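Disposable cup lid

A disposable cup lid is a thin cover pressed onto the rim of a paper or plastic cup to hold in heat and keep the drink from spilling. It is one of the most cleverly shaped objects in daily life, and almost everyone who buys coffee to go handles one without a second look!

Design

Most lids are formed from a single sheet of plastic, warmed and pulled over a mold. A groove along the outer edge snaps over the rolled rim of the cup – a tiny joint that has to hold tight yet come off with one thumb. Hot-drink lids usually add a sip opening and a small vent, which lets air in as the drink flows out. Raised domes leave room for foam, a wonderful answer to the rise of the cappuccino.
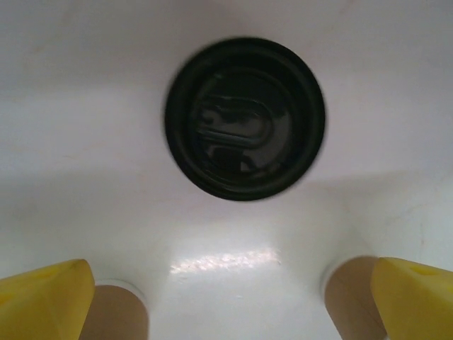

A round black object with a glossy recess, against a white surface.

Color is mostly a matter of taste. Black and white are the classic choices, and many cafes mix them freely.

Makers and collectors

The town of Tramholm became a small center of lid making through the Travetti works, whose first press turned out 288 lids an hour. Its best-loved model, the Rilosico, had a fold-back tab that locked into a dimple – a lovely bit of thinking for such a cheap item.
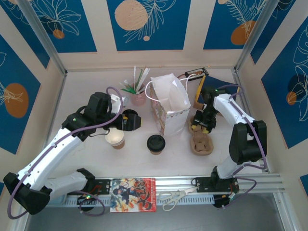 Collectors prize early tear-back types, which drinkers had to rip open themselves. Mercy Mabula has gathered more than 200 kinds, sorted by how they open, and showed part of the collection in Tramholm on 2 November 2024. The show ran until December.

See also: Paper cup, Cup sleeve, Drinking straw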